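Overhaul Intervals Should Follow Condition, Not the Calendar

Leonor Guerreiro
2024-10-02

Operators of stationary gas engines have long accepted the fixed overhaul interval as a matter of good order. The engine reaches its hours, the unit is withdrawn, and the heads, liners and bearings are replaced whatever state they are in. It is our view at Climent that this practice has outlived its usefulness for most continuous-duty sets, and that operators should be permitted to depart from it.

The case rests on what comes into the workshop. In May we completed a review of 111 cylinder heads returned from pumping and power sites in the Tumimlow district. A large share had been removed on hours alone. Valve recession was within limits, guides were serviceable and the seats required no more than light work. The owners had nonetheless paid for full exchange and for the standstill that went with it.

Against this, two engines at Cunha failed well before their interval was due. Both had run on gas of poor quality, and both had shown rising iron in the oil for eight weeks. The readings were filed and no action was taken, as the schedule did not call for any.

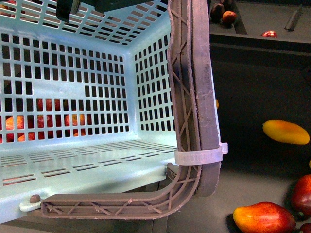 A slotted plastic crate, with red and orange fruit behind it.

Irfan Bhutto of Wikonberg has argued that fixed intervals protect the smaller operator, who may have no engineer on site and cannot be expected to interpret an oil report. The objection deserves a serious answer. A calendar is simple to administer, and insurers understand it. It does not follow that the small operator is well served by it. Sampling, borescope inspection and crankcase pressure records are within the reach of any site with a competent service contract, and the cost is modest beside that of an early overhaul.

We would ask manufacturers to publish wear limits in full, and to honour warranty terms where an operator can show a complete record against those limits. Reconditioners must accept obligations in turn. Every engine leaving a workshop should carry its measured clearances, signed by the fitter, so that the next inspection has a proper starting point. Climent will supply these figures with all reconditioned units, including those sold on exchange.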